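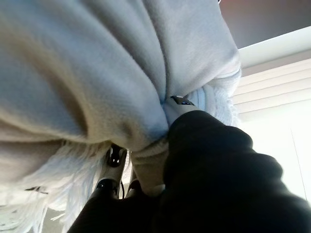
The Trurnness rug is a traditional wool horse blanket, named for the upland parish where it was first woven for pack ponies. It was made to be thrown over a hot, tired animal at the end of a climb, and it did that job wonderfully well! Early ones were plain squares, 2 yards on a side, held by a single strap at the chest. The edges are a lively subject all by themselves. Loose white tassels, like those hanging from the pale blue-grey fleece blanket, were knotted along the rear hem of show rugs, while working rugs were bound flat with tape.

Weaving and weight
The cloth is a dense twill, fulled until it sheds light rain. A summer rug weighs 535 grams per square meter and a winter one 600, though the saddler Leire Carretero wove a splendid 1,000-gram version for mountain studs — a real armful to lift onto a tall horse.

Later use
Nylon turnout rugs replaced it in most yards, but the pattern never died out. The Leung mill revived it with a shaped neck and crossed belly straps, and Inmaculada Benítez's study of pony harness includes cutting diagrams for both forms. Classes for horses in traditional rugs are still held at the Trurnness show each June.

See also: Cooler (horse), Surcingle, Pack saddle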